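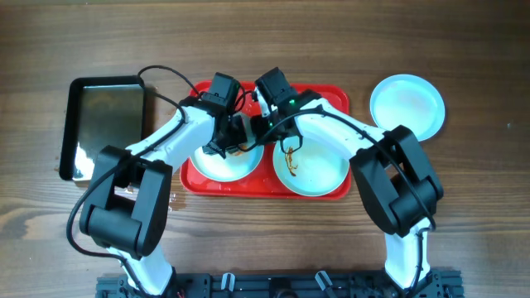
Demirtaş wrote to me on Saturday that wiping plates is a job for a dishwasher, and that writing rules for two arms to do it at a table is a waste of a good afternoon. I get the point. But the rules were never meant for plates only, and we needed them before the setup at Stesholm went any further.

The first version was a single page I wrote in February. Most of it was about speed. With food scraps and water on the table, the arms stay under 90 millimeters a second near anything that can tip or slide. Away from the dishes they can go up to 600. Trolico's own checklist lets you set one limit for the whole job, and I tried that, but the slow limit made every run drag and the fast one pushed plates across the wood.

The second part covers the two grippers working close together. They can share the space over a tray, but only one may be closing at a time. The other one holds still until the first has finished and opened again – no exceptions for short moves. I had left this to the operator's judgment before, and three operators had three different ideas of what a short move was.

Then there is water. Ours now says the table gets dried between runs, cables included, and the sponge gets wrung out by hand before it goes back in the bowl.
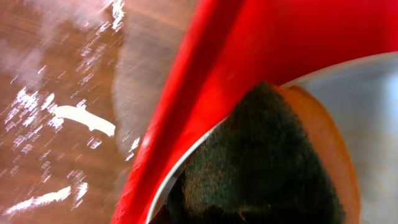

I also added a line on who may stop a run. Anyone in the room can, and they don't have to explain it until the arms are parked. Midel has the same rule in its workshop and I copied the wording almost as it stood.

What's still open is the log. Right now we write down every stop, and after 70 runs it is long and hard to read. I'd like to split it into stops for contact and stops for everything else, and I'm going to try that next week with the deeper pans.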